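Search this journal Advanced search Search

4. Color names for everyday tableware

4.1 Why bowls and plates?

Work on color naming has leaned for a long time on flat painted chips shown under a fixed lamp. Chips are wonderful for control, and we used them ourselves in the first part of this project, but people rarely have to name a chip in daily life. They have to name a thing. They ask for the pink bowl, or the orange one, or "the one that's sort of peachy," and somebody at the other end of the kitchen has to pick the right object from the shelf. We wanted to know what happens to color words in that setting, and tableware turned out to be a delight to work with. It is cheap, almost everyone has handled it, and glazes come in exactly the in-between shades where speakers start to disagree.

The collection we call the Jelby set holds 304 pieces of glazed tableware, bought secondhand in the towns of Benavides and Ritaris. We bought whatever was on the shelf as long as the glaze was mostly one color. Patterned pieces were left out, as were clear glass and bare metal. The set leans toward bowls and small plates, with mugs making up most of the remainder. No attempt was made to balance it by hue. Blues and whites are common, greens less so, and true purples are almost missing, much as they are in the shops.

4.2 Naming sessions

We recruited 200 adult speakers of American English. Each one named pieces in a free-naming task, with no list of terms to pick from, and each heard the same short prompt: "What color would you call this?" Answers were typed exactly as spoken, with all the hedges and second thoughts kept in. Those second thoughts are some of the richest material we have! A speaker who says "pink, well, salmon, no, pink" is telling us something that a single check mark would hide.

Across all sessions we recorded 724 different color expressions, counting "light pink" and "pale pink" as two. Many were used only once. A small core did most of the work, and the core was the one you would expect: the basic terms, plus a handful of shade words such as tan, cream, teal and salmon.

Pieces were viewed under the same neutral room light, and speakers were free to pick them up and turn them. Handling matters more than we had guessed. Several speakers settled on a name only after tipping a bowl to look at the inside, and a few changed their answer once they had done so. On a rounded, glazed surface there is no single patch of color to report. The rim, the wall and the inside can each suggest a different word.

4.3 The pink and salmon boundary

The liveliest disagreement in the whole set sits between pink, salmon and peach. In chip studies this region often looks fairly calm, with pink claiming the lighter reds and orange taking over as the hue warms. With real pieces the calm disappears. Some speakers used salmon freely as a main color name. Others never said it, and called the same glazes pink without any sign of doubt. A third group saved salmon for the moment when pink had been tried and felt slightly wrong. The bowl in Figure 7 is a good case of the general problem, with a salmon-colored glaze and a lighter pink interior on one piece that most people would want to call by one name.

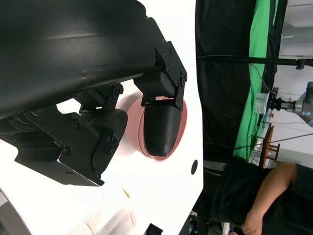 Figure 7. A pink bowl with a salmon-colored glaze and a lighter pink interior.

4.4 Which part of the object gets named

If a bowl offers more than one shade, which one wins? We went in expecting the outside to win every time, on the simple ground that it is the side people see on a shelf. The answers were more interesting than that. Deep bowls were mostly named from the outside. Wide, shallow ones were often named from the inside, and plates, as one would hope, were named from the top. Mugs followed the outside almost without exception, even when the inside was a strong and very different color.

What pleased us most was how often speakers found a family word that covered both parts. Given a darker outside and a paler inside, they tended to drop the shade word altogether and move up to the basic term. A piece that was salmon on one side and pale pink on the other simply became "the pink bowl." We call this move leveling. It is quick, it costs the speaker very little, and it nearly always leaves the listener with enough to go on. It was also far more common with pinks and browns than with blues, where speakers were happy to say "dark blue outside, light blue inside" and carry on.

4.5 Naming for a listener

A second task, run in November with the same speakers, used pairs. One person named a piece and the other had to choose it from a small group on the Stamano tray, a plain gray board with raised dividers. Here the shade words came roaring back. If the group held two pinks, speakers who had said only "pink" in the first task reached for salmon, peach, coral, or a comparison with food. Shrimp was popular, and so was canned soup.

Listeners did well with these words even when they said later that they would never use them. Understanding salmon and saying salmon seem to be separate skills, and the first is much more widely shared. We take this up again in Section 5, where the same pairs are asked to sort the pieces without talking at all.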